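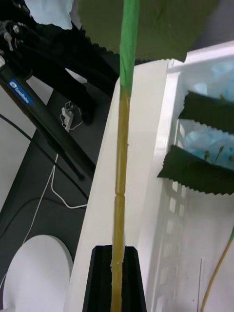 *Opened by Marisa Mancuso · Ticket 1805 · Multwood stem handling · Status: open*

**Flenow controller says "no object" while the fingers are closed on a stem**

Hi Serena, me again! I've been running the Flenow grip controller against the old Rizzi one for the artificial plant job, and I'm stuck on something I can't make go away. The arm closes on a stem, the wrist camera view shows the jaws clamped at the base, and Flenow comes back with NO_OBJECT and opens up again. With Rizzi I get a clean HELD on the same stem. Same finger pads too (the flat Brametti ones), I didn't swap anything between the two.

It's mostly the yellow-olive tube part that does it. If I grab up where the green tape is wrapped, Flenow is a lot happier, which made me think it's a width thing. But then I grabbed right on a node and it still failed, so now I'm less sure.

What I've run so far:

| Controller | Grasps | False NO_OBJECT |
|---|---|---|
| Rizzi | 147 | 2 |
| Flenow | 147 | 25 |

And what I've tried:

- Restarted the controller. No change.
- Redid the zero with the fingers fully closed, both sides. Maybe slightly better on the left? I wouldn't bet on it.
- Raised the closing force one step. The tube started to flatten, so I put it back.
- Swapped the left and right controller configs. The error showed up on both arms, so I don't think it's one bad side.
- Turned off the wrist camera stream in case it was hogging the bus. Nope.

I also had a go with the leaf sprigs, and those are a whole other story. The stems on them are so thin that even Rizzi gets nervous, and I'm not counting them in the table. I did want you to see how I lay things out before a run, in case the start pose matters for the zero. Both grippers go to full open and wait there until I hit go.

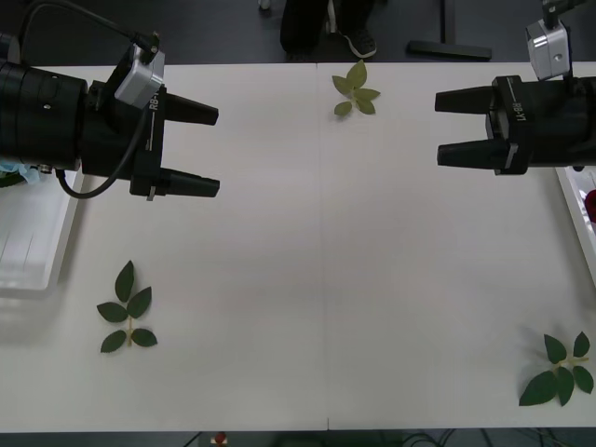
*Start pose, both grippers open, sprigs laid out on the table.*

The log around a failed grasp is pretty short:

```
close cmd sent
width settling
settle timeout 600 ms
state: NO_OBJECT
open cmd sent
```

So is the timeout what's biting me? On a good grasp I don't get the settle timeout line at all. I looked for a setting and found one called settle_window but the Flenow notes don't say what unit it's in, and I didn't want to go poking at it with both arms live.

---

**Serena Bassi replied**

Don't raise the force again, you had that right. settle_window is in milliseconds. My guess is the tube keeps giving a little under the pads, the width never reads as steady, and Flenow gives up. Rizzi only looks at the final width. Double the window on the left arm only and run the yellow tube part again, please. Leave the right one alone so we have something to compare with.

---

**Marisa Mancuso replied**

OK, did it on the left! Ten grasps on the tube, one false NO_OBJECT. The right arm, still on the old value, gave me three out of ten. Better, but ten isn't very many and I'd like to do a full set before I get excited. It does feel slow now, there's this little pause after the jaws close (you'd notice it, I promise).

Two things I still need from you:

1. Can the window be set per object? I don't want the pause on stiff parts.
2. Is there any way to get the raw width into the log? I'd love to see whether it's really creeping.

I'll leave the Rizzi setup saved as it is until the full set is done.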